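Before the doors open: my floor and stage checklist for Tiltura
Last gone through Jul 6, 2025, at the Sternolley hall

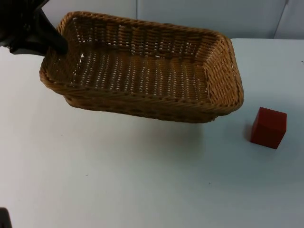

Do you really do the whole list when it's the same hall as the night before? came the comment under the old version, and yes, I really do! Halls get used in the mornings. I've come back to find chair marks right across the dance floor and a tea urn plugged into our socket. So the whole list, each night, and tick it with a pen (ticks in your head don't count, I've tried).

Tiltura is a quiet piece, mostly barefoot, with a lot of lying down and a lot of dark, so my list leans heavily towards floors and edges. If your show has flying or fire in it you need a much bigger list than mine, and somebody trained to sign it.

THE FLOOR

[x] Walked the full floor in socks, slowly, upstage to downstage
Comment: Socks find splinters and staples that shoes never will. I go up and down and then across. Found one staple by the left wing, pulled it, taped the hole.

[x] Vinyl taped at every join, no lifted corners
Comment: The centre join had a bubble in it. I peeled back the tape, let the vinyl settle while I did the wings, then taped it again. Please don't just put new tape on top of the old! It goes lumpy and toes catch it.

[x] Mopped with plain water and dry before warm-up
Comment: Plain water only. At the Colombo they had very kindly polished the stage for us and the first run was like watching ducks on a pond.

[ ] Floor warm enough to lie on
Comment: Not ticked. It was chilly at the back, where the draught comes under the scene dock door. I rolled a blanket against the gap and told the dancers. I'd like the hall to fit a proper strip before we come back in August.

THE WINGS

[x] Clear walkway on both sides
Comment: Clear means you can walk it in the dark with your arms out. Stage left had a music stand and a stack of programmes in it, both moved to the office.

[x] White tape on the corners of the flats
Comment: Fine on the left. On the right it had gone grey and you couldn't see it under the blue light, so I redid it.

[x] Blue lights working
Comment: 2 on each side, all on. Check these with the house lights OFF, otherwise you're only checking that a bulb is there.

[x] Water, and somewhere to put it
Comment: Lidded bottles, on the floor against the wall, never on the flight cases. I'm boring about this and I'll go on being boring about it.

LIGHTS AND CABLES

[x] Safety bonds on everything hung
Comment: I look, then I get the hall's technician to look, and then we swap sides. One bond was clipped on but slack round the wrong bar. Put right before we focused.

[x] Cables taped flat or under ramp
Comment: The long run to the sound desk crosses the audience side aisle. Taped is no good there, it has to be the rubber ramp, with the yellow stripe facing up.

[x] Booms weighted
Comment: 3 booms, all weighted and all given a good shove. If it wobbles when I shove it, imagine what it does when somebody runs into it at full tilt in the second half.

[ ] Haze tested with the alarm panel
Comment: Not ticked, and we went without haze for that reason. Nobody on site had the key to the panel. It's a pity, the opening looks lovely with it, but there it is. Ask for the key when you ring to confirm the booking.

THE AUDIENCE SIDE

[x] Both exits open from the inside
Comment: I open them myself and walk right through to the street. The rear one sticks a bit at the bottom and needs a firm push. Told the front-of-house team so they know which of them stands there.

[x] Seats counted against the hall's limit
Comment: 100 is the limit with our layout. Someone had added a cheerful extra row at the front which put knees right on the edge of the dance floor, so that went back in the store.

[x] Front row told about the blackout
Comment: There's a full blackout of 2 minutes near the end and people do try to leave in it. A word at the door works better than a sign.

LEFT OVER

Door strip, scene dock: with the hall.
Alarm panel key: with me, I'm ringing them.
New roll of white tape: we're nearly out, and the cheap sort leaves glue.

One more comment from below the old list, asking whether the same sheet would do for Omon. Mostly, but Omon is done in shoes and has the ladder in it, so add a ladder check (feet, hinges, top rung) and skip the socks bit if you must. I'd still do the socks bit.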